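By Zdzisław Wilczyńska
December

Part 2: Running the pick in the simulator

Okay, before you bolt anything to your real bench, run the whole job in the sim first! I call my build Losadura (the shared shop is Ralthorpe, if you ever visit) and I still do this every time.

1. Load the Losadura scene and let it settle.
2. Switch to the wrist view and close the fingers most of the way.

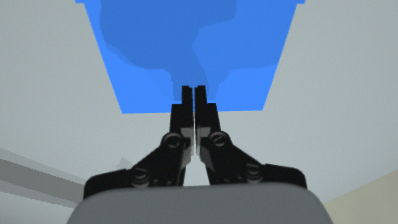

Wrist view, fingers nearly closed, blue fixture ahead.

3. Go back to the room view. Jog the arm until the fingers point straight down over the blue fixture, and go slow near the top plate.

CAUTION: Keep the speed at 40 until you trust your numbers. I didn't, once, and spent until 1530 hunting for a bad offset.
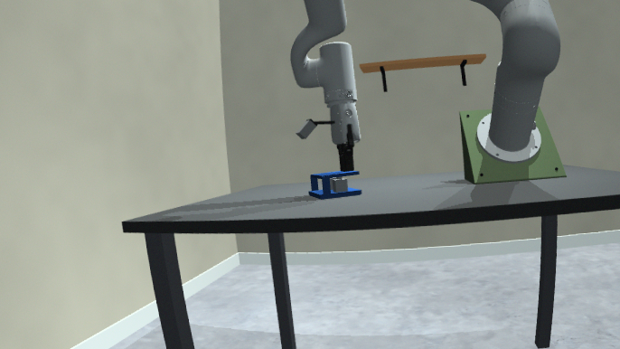

4. Save that pose as "hover." You'll come back to it a lot, so give it a name you'll remember (mine used to be "thing2", bad idea).

NOTE: The gray cube sits inside the fixture, so a straight drop puts you into the blue bar. Plan on coming in from the open side.

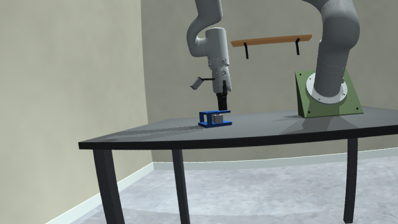
5. Add your side approach as a second pose, save, and run both poses twice before you move on to Part 3.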